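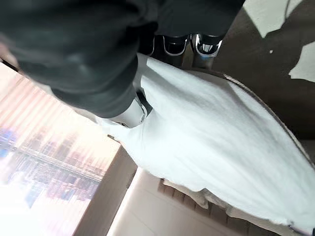
Stop at every seam, the reader from Flodmont had written in the margin, or don't bother calling it a standard.

I loved that note. I read it twice on the tram and once more on the stairs, and by the time I reached the folding room at Voltville I had the whole of Rule 2 crossed out and was ready to start again. The draft ran to 739 lines by then. We had one rule for fingertip pressure, one for how low the wrist may travel over a table, and a beautiful long one (mine, I'm afraid) on what the arm must do when a dark cloth lies on a pale one and the two have to be told apart by touch.

What we didn't have was a rule for doubt.

"It slows down," I said to the others. "When it isn't sure, it slows down. Surely that covers it?"

"Slow and wrong is still wrong," said the voice from Cosutcombe, crackling out of the speaker on the shelf. "Ours went slowly through the lining of a good coat."

So we tried it Flodmont's way. I set the arm going on the grey jacket and kept my hand near the red button, as Rule 1 says you must, even when you've done it 300 times and your tea is on the other side of the room. The gripper came down and took hold. It began to draw the cloth along, and at the first thick place in the fabric it stopped dead.

I can't tell you how pleased I was. It just waited there! The little lamp on the base went amber, which in our draft means "I have hold of something and I would like a person to look at it". I looked. It was the side seam, flat and harmless. I pressed the key for yes and off it went, as far as the cuff, where it stopped again.

"How many times is it going to do that?" Cosutcombe asked.

"As many as there are seams."

"On a jacket? We'll be here until September."

They had a point. By the third stop I was already pressing yes before I had properly looked, and that frightened me more than the coat lining had. A person who says yes without looking is no use to anyone. I let go of the key and sat on my hands for a bit.

Then I wrote, in pencil, underneath Flodmont's note: Stop at the first seam of each kind. Ask once. Remember the answer for this garment only. Ask again if the pull changes.

We ran it. The arm stopped at the side seam and asked, stopped at the cuff and asked, and went past the other cuff as if greeting an old friend. At the pocket it felt something drag, and the lamp came on before I'd even lifted my eyes. There was a bus ticket in there, folded very small and stuck to the lining. The arm held perfectly still while I picked it out.

"Well?" said the speaker.

"Ticket," I said.

"Put pockets in," said Cosutcombe. "Put pockets in as a kind of their own."

I put pockets in. I did it with such a flourish that the pencil went through the paper – and then I had to copy the page out again, all of it, with the Spahić table of cloth weights down the side, while the amber lamp shone on and the arm waited for me to say yes.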